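Chapter 4
Holding Things Together: Seams, Stitches and Laces

In this chapter
Why joining is the hard part
Two families of joint
Thread, needle and hole
What edges do
Laces and the case for the undoable
Key terms: seam allowance, lockstitch, saddle stitch, stitch pitch, rolled edge, lacing

Most people, asked what their clothes are made of, will name a material. Cotton, they say, or wool, or something stretchy that the label calls by a name nobody can spell. Very few will mention thread. Yet a shirt without thread is a small pile of oddly shaped cloth, and a boot without thread is an argument between several pieces of cow.

The first three chapters dealt with materials: how they are grown, tanned, spun or woven, and how they behave when pulled. You may have come away believing that a strong material makes a strong object. The repair trade makes a decent living from people who believe this.

When Emmanuel Biwott ran the mending bench at Forncombe, he kept a ledger of everything that came in broken. In one stretch of 63 repairs to leather goods, 61 had failed at a join and 2 had failed in the leather. One of the two had been chewed. Biwott drew the obvious lesson and taught his apprentices to look at the seams before they looked at anything else, including the customer.

4.1 Why joining is the hard part

Suppose you pull on a strip of leather. The load spreads across its full width, and every fiber takes a share. Now cut the strip in half, sew it back together and pull again. The load has to leave the first piece, pass into a row of thread, and enter the second piece on the other side. It makes that trip through holes, and you put those holes there yourself, with a sharp tool, on purpose.

This is the basic embarrassment of sewing. Each stitch adds strength by way of the thread and takes some away by way of the hole. Put the stitches too far apart and each one carries more than it should. Put them too close together and you have made a very neat line of perforations, like the ones on a sheet of stamps, and the seam will tear along it just as politely.

The distance from one stitch to the next is called the stitch pitch. Choosing it is a compromise, and so is nearly everything else in this chapter.

4.2 Two families of joint

Joints can be sorted into those meant to stay shut and those meant to open. A sewn seam belongs to the first family. Buttons, buckles, zippers and laces belong to the second, although anyone who has owned a cheap zipper knows that membership can change without notice.

Good leather goods often use both families within a hand's width of each other. The stitching settles the shape, and a lace lets you change your mind about the fit. Double rows of stitching are common where two curved panels come together. A second row shares the load with the first, and it also helps the edges lie flat. It has the further advantage of looking expensive, and plenty of second rows have been sewn for that reason alone.
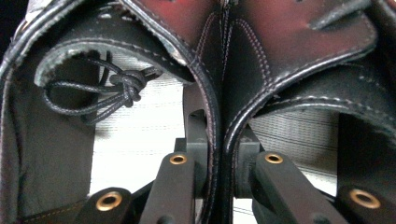
Figure 4.1 Leather panels meeting at a seam, with double rows of light stitching, worn rolled borders and a knotted lace.

4.3 Thread, needle and hole

A sewing machine makes a lockstitch. One thread runs along the top, another along the bottom, and the two catch hold of each other somewhere in the middle. It is fast, even and cheap, and it has one weakness: once a thread is cut, its neighbors can begin to work free.

The saddle stitch is done by hand with a single thread and a needle at each end. Both needles pass through every hole, from opposite sides. If the thread wears through at one point, the stitches on either side tend to hold. The price of this virtue is time. A beginner's first strap at the Tilby workshop was set at 200 stitches, and Biwott, who taught there later, observed that most students discovered an interest in machinery well before the end.

Thread should also be slightly weaker than the material it joins. This sounds like bad advice until something has to give. A broken thread can be replaced in the same holes. Torn leather has to be patched, and the patch will need a seam, and you will find yourself back at Section 4.1.

Before you read on, find a shoe, bag or belt that you own and have used hard. Look along its seams and note where the thread is most worn. Keep your notes for Exercise 4.2, and keep the shoe as well, particularly if it is one of a pair.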